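Notes for the second session on the two-arm cell. I'm writing these up because half of you were at the back last time and couldn't see the table, and because Jeanie Farquharson asked me (nicely!) to stop explaining everything with my hands. Bring them with you. Scribble on them.

## Before you touch anything

Last week we did the software side, so I'm assuming you can start the controller, log in and get to the jog page without help. If you can't, grab Tâm Vũ before the session, not during it.

Today is all about looking after the cell: cables, grippers, the home check, and the tabletop. It sounds dull and I love it. Most of the bad days I've had with the Gruvik cell came down to a cable that had crept somewhere it shouldn't be, or a finger that had worked a little loose.

A word on left and right, which trips up every group. We name the arms from the robot's point of view, as if it were a person standing behind the table looking out at you. So when you're at the front edge, the robot's right arm is on *your left*. Say "robot's right" out loud when you're working in pairs. Nahuel Medina and I once spent a whole morning adjusting the wrong gripper, both of us completely sure of ourselves.

## The morning walk-around

Start at the bases and work outward to the fingers. I do the robot's right arm first, then its left, always in that order, and I write each one down before I move on.

1. Look at the light ring on each base. On our cell green means powered and ready. Any other color, stop and go read the controller page.
2. Follow the cables down each arm with your eyes. You want enough slack for the wrist to turn all the way, but no loop big enough to catch on an elbow.
3. Check the strap. It should be snug, and you should still be able to get a fingertip under it.
4. Look at the gripper fingers straight on. They should be parallel when they close.
5. Look at the table itself, including the front edge, where cables love to gather.

Steps 2 and 3 are done with the arms stopped and the stop button pressed in. Please don't reach over a live arm to tug at a strap, even a little tug.

With the robot's right arm the wrist is the bit to study. There's a silver collar just above the gripper, and that's the joint we'll be checking for play. Notice too how the cables run down the outside of the link, and how the robot's left arm has its own cables hanging behind the cabinet. Then look at the bottom left of the table: a loop of loose cable going over the front edge. Get used to spotting that one! 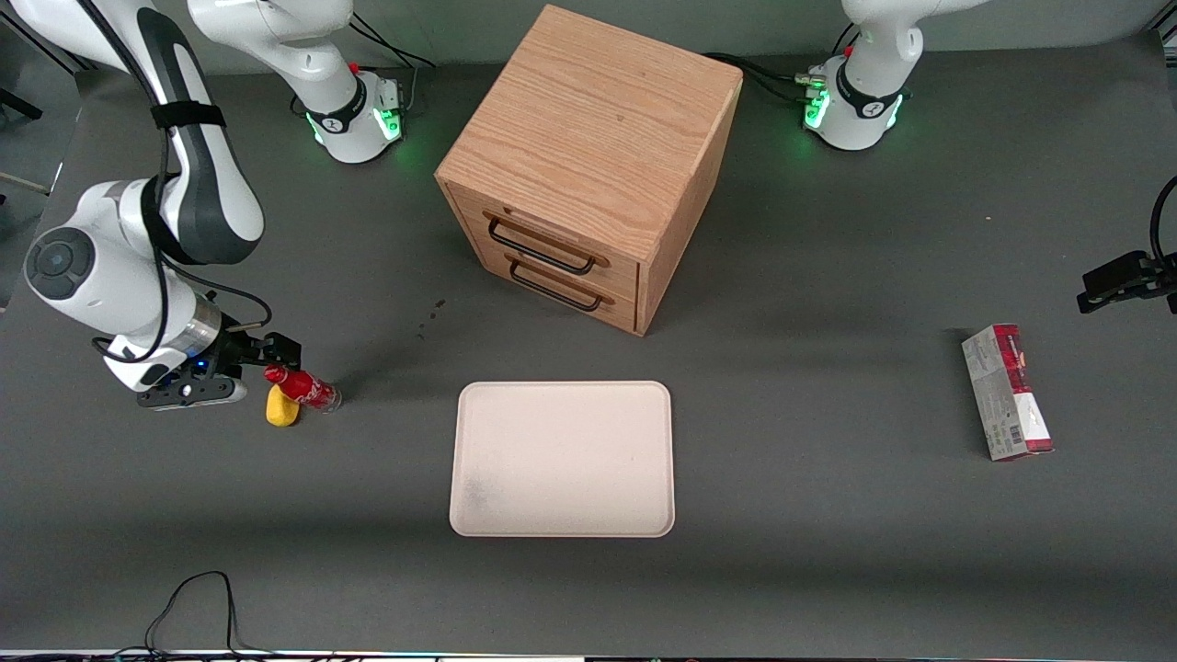 Cell Notes, Issue 2, p. 40

The red bottle is my favorite part for a gripper check. Glass is smooth and round and it doesn't forgive sloppy fingers, so if the pads are worn you find out fast. The little yellow sponge goes by it as the soft one. I use the cardboard box for flat sides, and the two-drawer cabinet for handles, which are thin black bars and ask for much better alignment than anything else on the table.

## Checking the wrist for play

Stop button in. Hold the gripper body (never the fingers) and rock it gently side to side. A good wrist feels like one solid piece. If you feel a click, the collar screws want attention. Back them off a quarter turn, seat the gripper squarely, then tighten them a bit at a time, going across the circle and not around it.

Don't guess the torque. Orla Mac Giolla keeps the card for our grippers in the tool drawer, and the wrench lives with it.

## The home check

Clear the table first, then send both arms home at slow speed. Our log sheet has a box for the gripper height, and on this cell it should read 185 mm on both sides. We allow 2 mm either way. Outside that, run it again before you panic, because a cable pulling on the wrist can do it all by itself. If the second reading is off too, write both numbers down and call me or Huệ Trịnh.

## Wiping down

Damp cloth for the table and the tray, dry cloth for the fingers. Skip the spray bottle anywhere near the bases. Smudges on the tray matter more than you'd think on our setup, as the vision step likes a plain pale surface, so give the corners a proper rub. Stains on the tabletop go in the log if they won't come off.

## For next time

Do the full walk-around in pairs and hand in one log sheet per pair. Swap arms halfway through so you've each done both. We'll be changing finger pads, so have sleeves you can roll up, and read the pad section in the Okon binder (skip the part on suction cups, we don't have any).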